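Home > Benchtops and Tables > Care Guides
September 7, 2007
Posted by Fatos Popescu

Section 6. Sealing your Simau top

Do this before first use, then every November or so. Stone-look tops too, if yours is the unsealed kind (check the sticker underneath).

1. Clear everything off. Wipe down with warm water and a drop of dish soap. No vinegar, no bleach.

2. Let it dry overnight. Longer if it's humid.

3. Shake the Faltodon bottle well. Pour a bit on the cloth, not on the top.

4. Small circles, start at the far edge and work back to yourself. Thin coat. You want almost 18 mL per coat, the cap holds 6.

5. Wait 2 hours. Windows open, kids and pets out of teh room.

CAUTION: Rags can heat up by themselves. Lay flat outside to dry, don't ball them up in the garbage. 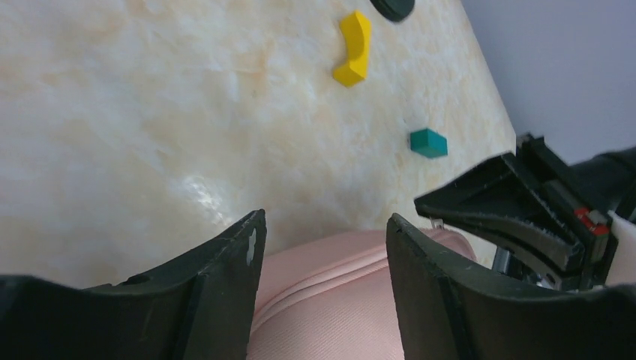
Ragnvald Backlund wrote in to say two hours wasn't enough in his place, the first coat was still tacky and the cloth dragged. He left it till after supper and the second went on fine. Fair enough. If it feels sticky, wait.

6. Second coat, same as the first. Buff with a dry cloth once it hazes over.

7. Nothing hot on it for the first week. Use trivets after that as well.

NOTE: Water test. Few drops near a corner, ten minutes. Beads up = done. Colour goes darker = one more coat.

NOTE: Old bottles with the grey cap are the previous formula, don't mix the two. Cho wax goes over either one but only after it's fully cured.

Scratches and chips, see section 7. Replacment cloths are part no. 82.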